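About Cleltum

Cleltum is a packaging shelf-life laboratory. We measure how long dry foods keep their moisture content, texture and flavor inside flexible packs, and we report the results to the companies that make the food or convert the film. The laboratory occupies two floors of a former textile mill in Cloltness.

The company was founded by Garnet Lapointe, a polymer chemist who had spent most of her career in film extrusion. The original scope was limited to water vapor transmission testing on flat film samples. Customers soon began sending finished packs along with the film, as results from flat samples did not account for seals, folds and handling damage. Finished-pack testing now makes up the larger share of the work.

What we test

Permeation. Water vapor and oxygen transmission rates are measured on flat film, on formed pouches and on sealed packs. Conditions are set by the customer or taken from the published method. Where a customer has no preference, we use the warm and humid condition, and the report says so.

Seal integrity. Peel strength is measured on strips cut from the end seals and the back seal. Leak detection is by vacuum decay or dye penetration. Dye penetration is destructive and is normally run last.

Storage trials. Packs are held in controlled chambers and withdrawn on a fixed schedule. At each withdrawal we record pack weight, water activity and crispness by compression. The chambers hold 4,000 packs in total. A standard trial uses 200 packs of a single product, including the reserve set, which stays sealed until the customer releases it or the trial closes.

Sensory assessment. A trained panel of 18 assessors evaluates stored product against a frozen control. Panel sessions start at 10:30 a.m. Assessors do not see the packs, and samples are served in coded cups.

We do not carry out microbiological testing, migration testing or nutritional analysis. Requests of that kind are returned with the names of laboratories that offer them. 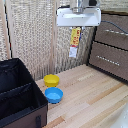
A tall, narrow snack pack in yellow and red.

Narrow single-serve packs are the format we receive most often. They have a high ratio of surface area to contents, so a small change in film performance shows up early in the storage data. Seal area is also large relative to the pack, and a wrinkle at the crossing of the back seal and end seal is the most common leak path we report. Larger family packs tend to fail later and for other reasons, mainly flex cracking at the corners during distribution.

How results are reported

Every report contains the raw readings, the chamber log for the full trial period and a statement of measurement uncertainty. Fitted curves are supplied with the model named and the residuals shown. We do not print a best-before date. Setting a date depends on what level of staleness the manufacturer is willing to accept, and that decision stays with the manufacturer. We will calculate the time to a stated limit if the limit is given to us in writing before the trial begins.

Accelerated trials are available. They are reported separately from real-time trials and are marked as estimates – the relationship between the two varies by product, and for products with coatings or high fat content it is often poor.

Records

Trial data is managed in Lalitz, a sample tracking system written in house by Wilson Paucar, who now heads laboratory operations. Each pack receives a code at intake and keeps it through every withdrawal and test. Customers can view chamber readings and withdrawal dates for their own trials through a read-only account. Test results are not shown there until the report has been checked and signed.

Nkuna site

A second, smaller site at Nkuna handles sample intake and conditioning. Packs sent there are logged, inspected for transit damage and moved to Cloltness in insulated containers. No testing is done at Nkuna. The intake counter closes at 4 p.m., and deliveries after that time are logged the next working day.

Sending samples

Contact the laboratory before shipping. We need the film structure, the fill weight, the date of packing and the storage condition requested. Unannounced samples are held at ambient for one month and then discarded. Chamber space for the hot and humid condition is usually committed well ahead, and trials starting in March should be booked before the end of the previous year.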